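Égouttoir en fil métallique : les assiettes tiennent-elles vraiment debout ?

Forum Cuisine et rangement > Vaisselle
Posté le 11 mars 2018

Nikola Borkowska

Bonjour,
Je cherche à ranger mes assiettes à la verticale, parce que le placard du bas fait 18 cm de haut et qu'une pile n'y passe plus. On me vante partout les petits supports en fil métallique, modèle Musta ou équivalent. Je me méfie. J'ai déjà acheté un range-couvercles Czarnecka qui basculait au moindre courant d'air, alors les promesses de stabilité, merci bien. Est-ce que quelqu'un s'en sert tous les jours avec des assiettes plates de 265 mm ? Et est-ce que ça raye ?

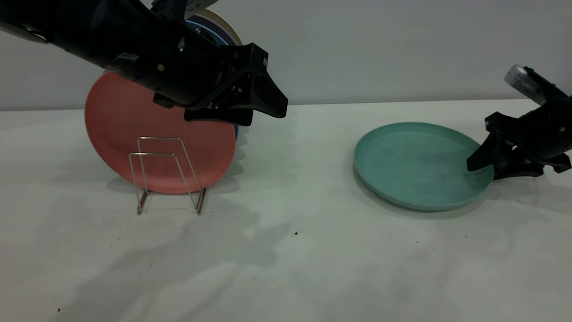 Zbigniew Cieślak

Pour des assiettes de 265 mm, je regarderais d'abord la profondeur de l'étagère et la hauteur libre. Avec 18 cm, désolé, mais ça ne passera pas non plus debout : une assiette sur la tranche prend en hauteur tout son diamètre. Il faut un autre placard ou le plan de travail. Pour la stabilité, je suis moins sévère que vous, sans être convaincu. Sur un support à boucles en fil fin comme celui qui tient l'assiette rouge corail, les tiges n'encadrent que le bas et le milieu, et l'assiette penche un peu. Chez moi c'est pareil, ça penche, ça ne tombe pas. Les pieds évasés aident sans doute. Je ne mettrais quand même pas ça dans un tiroir qu'on claque.
Pour les rayures, je n'ai rien vu de net en 16 mois, mais mes assiettes étaient déjà marquées avant, donc ça ne prouve pas grand-chose. Évitez surtout de les serrer l'une contre l'autre.

marmiton_nilville

Le Musta est très bien, j'en ai 2, aucun souci.

Nikola Borkowska

Merci Zbigniew, je n'avais même pas pensé au diamètre... Donc ce sera le plan de travail, entre l'évier et le mur. « Très bien », je veux bien le croire, mais avec quelles assiettes ? Les miennes sont lourdes.

marmiton_nilville

Des petites, à dessert. Six par support.

Zbigniew Cieślak

Ce n'est pas du tout la même chose, alors. Essayez en magasin avec une des vôtres dans le sac. À Starkdale ils m'ont laissé faire, un peu surpris.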